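Gendent Storage Jar, clear glass, large

Product code: Jullus 480
Sold singly or as a set of 3
Usually sent out within 3 working days

Overview
Details
Care
Delivery and returns

A plain glass jar for flour, sugar, oats and other dry goods. It is the largest of the Jullus jars and the one most people buy for baking ingredients. The glass is clear all the way round, so you can tell how much is left without opening it. There is no pattern and no printed lettering. If you like labels, the side takes a stick-on label or a chalk pen well.

The mouth is wide enough for a measuring cup or a large serving spoon. Most adults can get a hand inside to clean it. The lid is a push-fit disc with a silicone ring and lifts off with one hand. It keeps dry food dry in an ordinary cupboard. It is not meant for liquids and will leak if the jar is laid on its side.

The Jullus jars were drawn up for Gendent by Milan Goossens, who also did the Trultach bread bin and the matching butter dish. The lids are the same across the range – a lid from the large jar will fit the medium one, but the small jar has its own size.

Details

Material: soda-lime glass, silicone ring
Lid: glass disc with knob
Shape: round, straight sides, rounded at the base
Suitable for: flour, sugar, rice, oats, pasta, dried beans, pet biscuits
Not suitable for: oven, hob, freezer, preserving, liquids
Dishwasher: jar and lid yes, ring no
Spare rings: sold in packs of 3
Packaging: cardboard, no plastic

Filling the jar

Wash and dry the jar before you use it for the first time. Leave it standing open overnight if you can, as a little water tends to sit under the shoulder where a tea towel doesn't reach. Flour poured into a damp jar sticks to the glass and is a nuisance to get out.

Flour goes in best from a scoop. If you tip the whole bag, do it slowly and tap the jar on a folded cloth once or twice so the flour settles. A new bag should not go on top of the last of an old one. Tip the old flour into a bowl, wash the jar, put the new flour in first and use the old lot up that week. Cut the best-before date off the packet and tape it to the underside of the lid.

Where to keep it

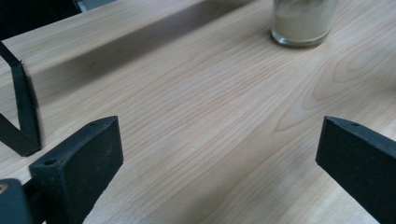 Flour keeps longest somewhere cool and out of the sun, and a closed cupboard is better than an open shelf over the cooker. Wholemeal goes off sooner than white, so buy it in smaller bags. The jar can stand out while you are baking. The base is thick, with a slight green tint at the rim that is normal for this kind of glass, and it rests directly on a wooden table without a mat. On stone or tile, put it down gently.

If the table has been oiled or waxed in the last few days, let it dry fully before standing glass on it. Wuyts table oil, which we also stock, needs a full day.

Care

Hand wash in warm water with a soft brush, or use the top rack of the dishwasher. Take the ring off the lid first and wash it by hand. Avoid scouring powder, which dulls the glass. Do not pour boiling water into a cold jar. If the ring has picked up a smell, soak it for an hour in water with a spoonful of bicarbonate of soda.

Rings last several years in normal use. Replace yours when the lid starts to feel loose.

Delivery and returns

Jars are packed singly in card sleeves. Orders placed before noon on a Wednesday normally leave us the same week. If a jar arrives chipped or cracked, send us a photo within 13 days and we will post another one. You don't need to return the broken jar. Unused jars can be sent back in their original box for a refund, less the postage.

The set of 3 is out of stock until February. Single jars are available now.

Also in this range

Jullus medium jar
Jullus small jar
Spare silicone rings, pack of 3
Trultach bread bin
Wuyts table oil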